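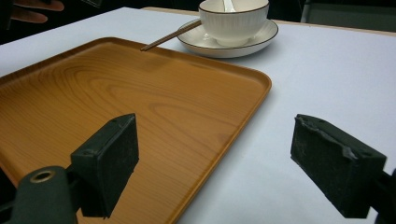 Buy the spares before you buy the second one, Lama Khasawneh told me, and she'd said it twice more before I'd got my coat off. I had come over to Citthorpe to ask how a small outfit goes about budgeting for robot kit, and I'd expected to start with arms and price lists. We started with pads.

Lama looks after the equipment money at Masri, where they're teaching a robot to lay and clear tables. Trays, cups, saucers, chopsticks, all the stuff a café gets through in a morning. Most of the teaching is done by people with hand-held grippers, going through the job over and over, and the arm itself won't be ordered until next year. "I get asked why we haven't got the arm yet," she said. "Well, what would it do? It would sit there and lose value while we worked out how to pick up a saucer."

I asked what she'd got wrong the first time, and she laughed and pulled up a spreadsheet (I do like a person who keeps the embarrassing version). The first plan had 2 lines in it: grippers, and "sundries". Sundries was £90. It was gone before the end of August, nearly all of it on finger pads and the glue to stick them on.

"Pads are like brake blocks," she said. "You wouldn't buy a bike and be shocked that the brakes wear. But I was shocked! I had foam coming away at the corner and I was cross with it, as if it had let me down."

So now the pads have their own line, with 40 pairs in it for the year, and she changes them on a rota instead of waiting for somebody to grumble. Screws have a line too. So does crockery, which I hadn't thought of at all. She won't have just the one sort of cup, because a gripper that only ever meets one cup learns only that cup, so she buys odd bits in small lots: ribbed ones, plain ones, wide saucers, narrow saucers. Trays are the dear part. A tray with a raised rim is a different job from a flat one, she says, and both have to be paid for.

We got on to suppliers. She had quotes from Brurnia and Zorkolo for the grippers, and Zorkolo's was the cheaper by £34 a unit, which sounded like an easy choice to me. It wasn't. Brurnia sold the fingers separately and Zorkolo wanted you to send the whole thing back. "So a torn pad costs me a fortnight," Lama said. "I did the sum on the back of the quote and rang Brurnia the same afternoon."

Did she ever think of hiring instead? She did, and she still might for the arm. Her worry is the small print on wear, and who decides what counts as wear. She's asked for that in writing from two firms and is still waiting on one of them.

The bit of her budget I'd pinch is the line marked "people's time". Every hour of somebody moving a tray about goes in there, along with the hour spent setting the table again afterwards. It's bigger than the grippers, the pads and the crockery put together. "My boss didn't like seeing it," she said. "He asked if I could take it out. I said I could take it off the page."

Next year's figures go in on Thu 8 October, and she's asking for a spare pair of grippers as well as the arm. She thinks she'll get the grippers.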